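Call for participants: people who sort and handle food by hand

24 shares · 3 comments 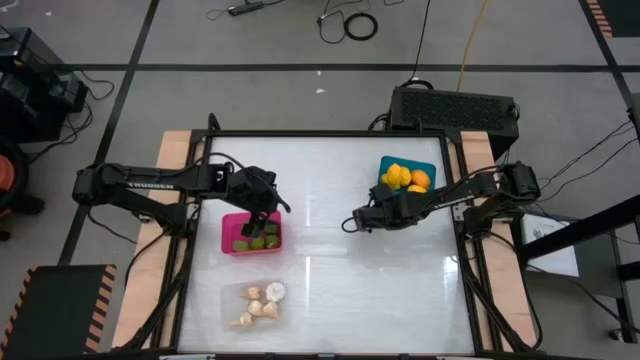 Fruit in the teal tray, garlic in the clear container, something green in the pink bin.

Judetti is a small company in Jorkport. We design trays, bins and containers for people who prepare food in greater quantity than at home: school kitchens, market stalls, small shops with a counter. We are looking now for people from Jorkport and from Jodside who would like to come and sort fruit and vegetables with us for one morning or one afternoon in August.

You do not need to be a cook. It is good if you have worked in a kitchen, in a grocery store or at a market, but we also want people who have done this only at their own kitchen table. Last year we had almost only professional cooks and they were so quick that we learned little about where a beginner hesitates.

What you will do

You will stand or sit at a work table. You get a mix of produce, for example lemons, oranges, garlic both whole and in cloves, and limes. You put each kind in the place where you think it should go. In the first part we tell you which bin is for what. In the second part we tell you nothing and you decide yourself. After that you prepare a small order from a written card, the way a person in a shop would do it for a customer.

Between the parts there is a conversation with Rosine Bouvier, who leads the study. She will ask which container you wanted to reach for first, if the sides were too high, if the color helped you or disturbed you, and what you would do with very small things such as single cloves. Please say what you think also when it is not polite. We have already heard that one of our lids is terrible.

Garlic is difficult for us, I should mention. The cloves roll into corners and the skins stick to everything, and people have very different habits. Some want the whole bulbs kept apart from the cloves and some find this a waste of a container. We would like to hear from both.

Time and place

The sessions are in our workroom in Jorkport, on the ground floor of the former Lindqvist building. The entrance is from the yard side, where the bicycles stand. The morning session begins at 9 and the afternoon session at 1:30 p.m. Each takes three hours with a break in the middle. Coffee, tea and sandwiches are included, and if you have an allergy please write it in your message so Müzeyyen Canpolat can order something different for you.

From Jodside you can take the bus to the harbor and walk from there in six or seven minutes. There is parking in the yard but only a few places, and before noon they are mostly taken by the bakery next door.

What you get

We pay 65 dollars for one session. The payment is made by bank transfer within two weeks. If you come to a second session you get the same amount again. We pay the bus ticket if you show it to us. You may also take home a bag of the produce we did not open that day. It is usually too many lemons.

In total we have 144 places in the month. A person can take two of them at most. In the second session you will get other containers than in the first, so please do not feel that you must remember anything.

Who can take part

You should be 18 or older and able to work with your hands for three hours with a break. We are glad to have left-handed people; we had too few of them until now. You can take part with glasses, with a hearing aid, or with stiff fingers, and if you need a lower table or a chair with arms, tell us before and we will prepare it. The instructions are in English. Gunnel Ljungberg can also explain in Swedish and Rosine in French.

Please do not apply if you are allergic to citrus or to garlic. We can give you gloves, but the smell stays in the room. We ask everybody to wash the hands at the beginning and to take off rings and bracelets. Aprons are here. Wear closed shoes.

We write down what you choose and how you answer, and we keep it without your name. You can stop in the middle of the session for any reason and you will still be paid for it in full.

How to apply

Send a message through the form on our page, or leave a note at the front desk in Jorkport. Write your name, if you prefer morning or afternoon, which weeks in August you are away, and a few lines about what you usually do with fruit and vegetables. Not more than 500 words, please; shorter is fine. A résumé is not necessary.

Kristine Castillo reads all messages and answers in four working days. If you hear nothing, please write again, it can be that your message went to the wrong folder. For questions about the building or about access with a wheelchair ask for Gøran Amundsen at the front desk. There is one low step at the yard door and he has a ramp for it.

3 comments · Share this call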